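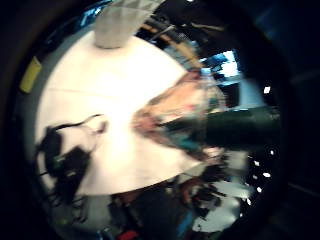
**Do I need the real arm on the bench to set up the hand-held gripper?**

The arm can stay in its crate for this whole section. You need the assembled gripper, its camera, the little controller board, a laptop, the marker cube and a table. The arm comes in at section 6, and by then I'd like your hand-held unit to be so boringly reliable that you've stopped thinking about it.

## 5. First power-up, camera and cube check

Okay, so you've got through section 4 and you have a gripper that opens and closes by hand without crunching. Great! This is the part I like best (the soldering is over and things start to move on a screen). Give yourself an evening for it. I've done it faster, but I've built five of these now and my first one took me most of a weekend in April, mainly thanks to a USB cable I refused to suspect.

Everything below goes for the Plinar kit with the Kelico controller board. If you have the older Kela board the steps are the same, but the connector for the finger sensor is on the opposite side and the LED blinks instead of glowing.

### 5.1 Before you plug anything in

1. Put the gripper down on its side with the fingers open and pointing away from you.
2. Check that the camera cable clicks into the board. It has a definite click. If it slides in silently, pull it out and try again.
3. Run the finger sensor cable through the clip on the handle, then to the board. Leave a loop you could get two fingers through.
4. Check the two screws on the lens ring. Finger tight plus a quarter turn, please. I cracked a ring on unit two and had to print another.
5. Take the plastic film off the lens. (Go on, check. I'll wait.)

> **Caution:** Don't connect or disconnect the finger sensor with the power on. It's the one way I know of to kill the board outright, and Vaida Dzene and I have each managed it once.

### 5.2 Power and first connection

1. Plug the board into the laptop with the short cable from the kit. Use a port on the laptop itself. A hub might work, and it might also drop frames every few minutes and drive you up the wall.
2. Wait for the LED to go steady green. Mine takes a few seconds.
3. Open the setup program and choose **Hand-held** on the first screen.
4. Click **Find camera**. You should get a live, round picture with black all around it.

The round picture is right! It's a very wide lens and the black ring is simply where the glass runs out. Please don't crop it in the camera settings. The setup program wants the whole circle, black bits included, and it'll work out the curve by itself in 5.4.

If you get a square picture with no black ring, the driver has picked the laptop's own webcam. Choose the other device from the list and carry on.

### 5.3 Zeroing the fingers

The finger sensor reports a number from 0 (closed) to 1,000 (open). Out of the box the numbers will be nonsense, so we teach it both ends.

1. Go to **Fingers > Zero**.
2. Squeeze the trigger all the way and hold it. Click **Closed**.
3. Let go completely and take your hand off the handle. Click **Open**.
4. Squeeze and release slowly a few times while watching the number.

You want a smooth climb and a smooth drop. Mine tops out at 997 and has never once given me the last three, which bothered me for a good while, and I've decided to live with it. Anything in that neighborhood is fine. If the number jumps in the middle of the squeeze, the magnet in the left finger is probably sitting crooked. Go back to 4.7 and reseat it. Zoltán Katona puts a dot of hot glue behind his magnets and swears by it; I just push mine in harder.

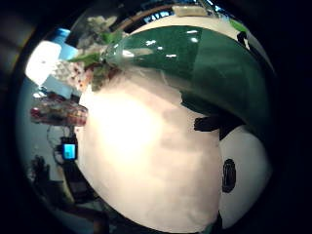 While you have the trigger in your hand, now's a good moment to check how it feels over a longer stretch. Pick something soft and light, grab it, lift it, put it down, and do that for a couple of minutes without looking at the laptop. Then look at the finger graph. The closed position should land at the same height each time you grab the same thing in the same spot. If the graph slowly creeps upward, the return spring is too weak and you should swap in the stiffer one from the little bag marked B.

> **Note:** The foam pads on the fingers wear out. I change mine when they start to look shiny. After changing pads, always come back and do the zeroing again, even if the new ones look the same thickness.

### 5.4 Teaching the software the lens

There's a printed checker sheet in the kit. Tape it flat to something stiff, since any bow in the paper ends up in your calibration.

1. Prop the sheet up and make sure no lamp is bouncing off it.
2. Click **Lens > Start**.
3. Hold the gripper steady and move it a little at a time: middle of the circle first, then out toward the edges, then tilted. The program takes a picture on its own whenever you hold still.
4. Keep going until the bar fills up. I got through 136 pictures on my last unit, and that was plenty.
5. Click **Solve** and go make a coffee.

Spend more time at the edges than feels reasonable. That's where the lens bends things the most, and it's also where your objects will be half of the time once you get going for real. If the solve fails or the score comes back red, it's nearly always blur. Slow down, brace your elbow against your ribs and start over. I know, I know.

If your workshop has bright overhead lights, check the exposure too. A white table can go so bright that it turns into one big glowing patch with nothing in it for the tracker to hold on to. Turn **Exposure** down until you can see a bit of texture on the surface again, even if the rest of the room goes gloomy. A slightly gloomy room is fine.

### 5.5 The cube check

Now the fun one! The cube tells you whether the software's idea of where things are matches where they really are. You need a second person holding it for this, or you holding it with the gripper on a stand.

1. Put the gloves on. Any dark, plain work glove will do, as long as it doesn't have big square patches on the back.
2. Pick up the cube so that one marker face is completely uncovered. Keep your fingertips off the black border.
3. Hold it up over the table, facing the camera.
4. Click **Cube > Track**. The program draws colored axes on the marker once it has found it.
5. Turn the cube slowly. The axes should stay stuck to it like they're glued on.
6. Move it out toward the edge of the circle and back.
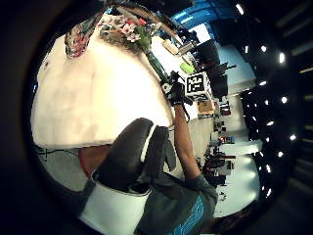

*Fig. 5-3. Marker cube held up in a gloved hand, one marker face showing.*

If the axes shiver a little at the very edge, ignore it. If they flip over or jump to another spot, work through this list in order:

- A fingertip is over the border. This is the culprit most of the time.
- The marker size in the program doesn't match your cube. Measure the black square only, edge to edge, and leave out the white margin around it.
- Something shiny is reflecting onto the face. Matte printing helps a lot. Joanne Crabtree sanded her glossy cube very lightly with fine paper and it tracked beautifully afterward.
- The lens solve was poor. Sorry. Back to 5.4.

> **Caution:** If you clamp the gripper to a stand for this step, clamp it by the handle. The camera mount is printed, and it will snap if you look at it funny.

### 5.6 A short trial recording

Last bit. You're going to record a minute or so of plain picking and placing, and then play it back.

1. Put a few things on the table. Mix up the sizes and colors, and include something soft.
2. Route the cable over your shoulder or along your forearm so it can't snag on the table edge.
3. Click **Record**, wait for the beep, and start with the fingers fully open.
4. Pick something up, move it, set it down, open the fingers wide. Repeat with the next thing.
5. Click **Stop** before you put the gripper down.
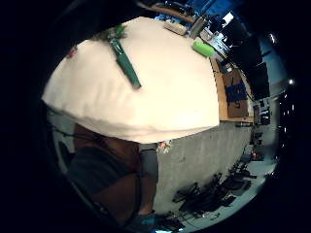

Sit or stand, whichever you'll do later when you're recording properly, and keep to it. I do mine sitting and Ayanda Mtshali does hers standing, and our files look like they came from two different planets. Both work. What didn't work was me switching halfway through a set.

Play the file back with **View > Both**, which shows the camera on one side and the finger graph on the other. Check these:

- The graph drops at the moment you see the fingers close. A small lag is okay. If it's long enough to notice without squinting, set **Sync offset** and record again.
- The path line stays in one piece. Gaps mean the tracker lost the room for a moment, usually from a fast swing.
- The file length matches how long you recorded for. A short file means dropped frames, so try another cable. (Please try another cable first. Learn from my weekend.)

When all three look right, save the profile with **File > Save unit**. I name mine after whoever's bench they live on, so the list in our shop reads Ehab, Sutcliffe, Window and Spare. Copy the profile onto the memory stick as well. You'll want it in 6.2, where it gets loaded onto the arm controller, and that machine isn't on the network.

> **Note:** Redo 5.3 if you change the pads, 5.4 if the lens ring has been touched, and 5.5 after a drop from any height at all.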